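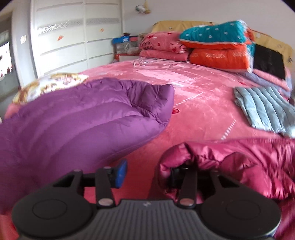 Busco gente que quiera contarme cómo duerme (y cómo le gustaría dormir)

¡Hola! Llevo meses dándole vueltas a un libro sobre las costumbres de dormir en las casas normales y corrientes, y ya no puedo seguir escribiéndolo yo sola en la cocina. Necesito vuestras historias. El proyecto se llama Clandora, lo publica en febrero una editorial pequeñita, Jaramillo, y ahora mismo tengo tres capítulos decentes, uno horroroso y una libreta llena de preguntas para gente que no conozco todavía.

¿Qué me interesa? Pues casi todo. Si compartís cama y os peleáis por la manta, si la siesta es sagrada o un lujo de agosto, si en casa de vuestra abuela había un colchón de lana que se vareaba en el patio, si trabajáis de noche y dormís con antifaz mientras los vecinos taladran. También me vale que durmáis estupendamente, ¡que de esos me llegan poquísimos! El insomnio lo trato por encima, no soy médica ni psicóloga, y si lo que buscáis es ayuda para dormir mejor os diría que vayáis a vuestro centro de salud antes que a mí.

Quiénes podéis apuntaros

Mayores de edad que viváis en España, en ciudad o en pueblo, me da igual. Me faltan sobre todo panaderos, enfermeras de turno de noche, camioneros, padres y madres de mellizos (os admiro) y gente de más de setenta años con ganas de hablar. De estudiantes de Madrid voy servidísima, lo siento mucho, aunque si dormís en una litera con alguien que habla en sueños hago una excepción.

En qué consiste

Primero, un diario de 29 noches. Suena a mucho, pero son cuatro o cinco líneas cada mañana: a qué hora os acostasteis, a qué hora os levantasteis, qué ropa de cama teníais puesta, quién más había por allí (perros y gatos incluidos) y cualquier tontería que os apetezca añadir. Si una noche se os olvida, la dejáis en blanco y seguimos tan amigos. Podéis escribirlo a mano y mandarme fotos de las hojas, o usar el formulario de Munix, que es feo pero funciona hasta en móviles viejos.

Después hacemos 4 charlas por teléfono, una por semana, de media hora larga. Yo pregunto, vosotros contáis y nos vamos por las ramas, que es donde salen las cosas buenas. Las grabo solo si me dais permiso por escrito, y en el libro todo el mundo sale con otro nombre.

Lo que se paga

Hay una ayuda de Gevico, la cooperativa textil de aquí al lado, y el total para participantes es de 2.090 euros, a repartir a partes iguales entre quienes terminen el diario y las charlas. Ya sé que nadie se va a hacer rico. Además os lleváis un ejemplar del libro, dedicado si queréis. Si os retiráis a mitad, borro lo vuestro y no pasa nada, pero en ese caso no entráis en el reparto.

Cómo escribirme

Mandadme un mensaje desde el formulario de contacto de esta misma web con el asunto "Dormir". Contadme en unos cuantos párrafos quiénes sois, con quién vivís, a qué hora soléis acostaros y una anécdota de cama que se pueda contar en una comida familiar. No hace falta escribir bonito. Tope, alrededor de 3.000 caracteres, ¡que luego los leo todos!

Acepto mensajes hasta que complete el grupo, y contesto siempre, también cuando es que no. Tardo unos días, tened paciencia. Y si conocéis a un panadero, pasadle esto, por favor.

Publicado el 9 de agosto de 2023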